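4.2 Pérdida de sincronía entre las pinzas

La tarea consiste en meter un cepillo rosa en un portalápices de malla negra con dos pinzas manuales, y se repitió 400 veces en el puesto de Grellport. Al revisar los registros apareció un fallo que no habíamos previsto: en 28 repeticiones, el reloj de la pinza derecha se retrasaba respecto al de la izquierda y la apertura registrada ya no correspondía al vídeo. El controlador Gristia no emitió ningún aviso.

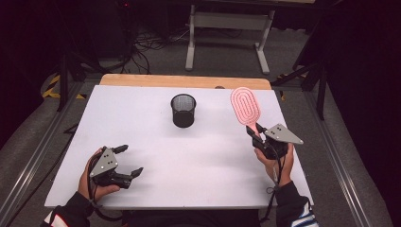
Figura 6. Manipulación del cepillo con la pinza derecha; la izquierda permanece abierta.

4.3 Origen del fallo

El retraso aparecía siempre tras un microcorte en el cable de la pinza. El módulo se reiniciaba y retomaba la cuenta desde el último valor guardado, de modo que las muestras posteriores quedaban desplazadas hasta el final de la sesión. En el peor caso se perdieron 1,815 s. Una política entrenada con esos datos abría los dedos antes de que el mango entrara en el recipiente.

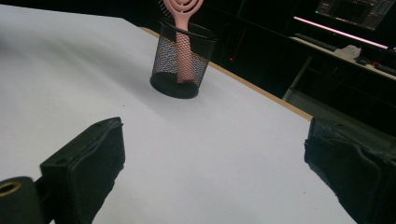
Para reproducirlo en banco se flexionó el cable 3.000 veces con el conector original y otras tantas con uno de retención Smits. Solo el primero presentó cortes. Desde julio, el programa de captura compara ambos relojes en cada ciclo y detiene la grabación si difieren. Las 28 repeticiones afectadas se excluyeron del entrenamiento.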